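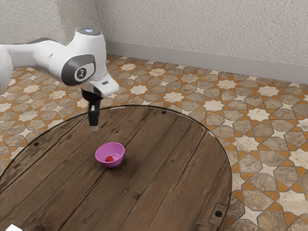 Sim arm over the round table, pink bowl with a small red item in it. Gripper closed.

Pudgate Table Chores - README

Simulated tabletop tidying episodes, one arm, one round table, small household objects. Made to answer a boring question: can a policy clear up after a snack yet? Short answer, sometimes. Long answer is the rest of this file.

Maintained by Revathi Hegde and Getachew Alemayehu. Sim rooms by Tharun Marar. Bug reports to whoever answers first.

Status

Usable. Labels for the pouring task are still being redone, don't train on those until the September update. Everything else is frozen.

What's in it

60 tasks, all short. Mostly pick, place, tip out, stack, slide over. Every task has a plain sentence instruction ("take the red thing out of the bowl and put it on the table") plus two reworded versions. Rewordings were done by hand, so expect uneven spelling. We use colour and grey, not the US forms. If your tokenizer cares, normalise first.

Per episode you get:
- colour frames from the fixed view
- joint positions and gripper opening
- instruction text
- success flag, set by the sim
- a second flag, set by a person watching the replay

The two flags disagree more than we'd like. See below.

Rooms

6 rooms. Floors go from plain to very busy - patterned tile is in there on purpose, lots of small high-contrast shapes behind the table edge. Walls are pale and dull. Some table tops have a shiny finish and reflect a streak of light along the rim, which messed up our first depth estimates pretty badly. Charalambos wanted the shiny ones removed. We kept them. Real kitchens have shiny tables.

Objects can be partly out of view at the start of an episode. Not a rendering fault, please stop filing it.

Splits

train - rooms 1 to 4
val - room 5
test - room 6, unseen objects as well

No object crosses from train to test. Colours do. A pink bowl in train does not mean the test bowl is a diferent colour.

So can it do chores

Baseline is the Leemans policy, fine-tuned on train only, no extra data. On test it finishes 56 percent of episodes by the human flag. That sounds all right until you watch them.

Good at: moving one bowl, pushing a cup back from the edge, dropping things into something wide.

Bad at: getting small round things out of a bowl. Fingers come down on the rim, bowl tips or scoots, item rolls. When it does get in there it often squeezes off centre and the thing pops out sideways. A toddler does this better. Also bad at knowing when to stop - it'll put the item down nicely and then go back for it.

Raghavendra's view is that bowl tasks are a fair stand-in for washing up prep. Mine is they're easier than that, no water, no food stuck on, no pile. Take the number as a ceiling. Don't put it in a slide saying robots can clear the table.

Sim flag vs human flag

Sim flag only checks where the object ended up. So if the arm knocks the bowl over and the contents roll to the right spot, sim says success. The human flag says no. Report the human one. If you report both, say which is which.

Replays were watched by Revathi and Charalambos, mostly after 4 pm, mostly with coffee. Disputed ones went to Getachew and his call was final.

Known problems

Friction on small round items is too low. Fixed in the Zonia branch, not merged.

Bowls are rigid and a bit light. Heavier bowls would slide less and scores would likely go up.

Some instructions say "left" meaning the arm's left, some mean the viewer's left. We fixed the ones we found. There will be more, send them in.

Gripper opening is logged one step late in room 3. Shift it back by one before training.

No people, no pets, no clutter to speak of. Nothing wet. Nothing soft either, the cloth tasks were dropped.

Getting started

Unpack the archive, run check_files first, then view_episode with any episode number. Viewer needs a screen, it won't run headless. First load is slow, up to 60 seconds on Tharun's old laptop, after that it's cached.

If the viewer opens black, your graphics driver is too old. Update and try agian.

Use

Fine for research and teaching. Fine for pretraining. Not fine as the only evidence that an arm is safe around a person or their crockery. There is no force data in here at all, so you can't learn to be gentle from it.

Real-arm runs of the same tasks are happening at Plavard, separate release, separate licence. Only the easy tasks so far. Ask Raghavendra for access, he has the list.

Changes

Added the human flag. Dropped cloth tasks. Renamed "clean up" tasks to "move", cleaning was overselling it. Room 2 lighting fixed, old room 2 episodes removed.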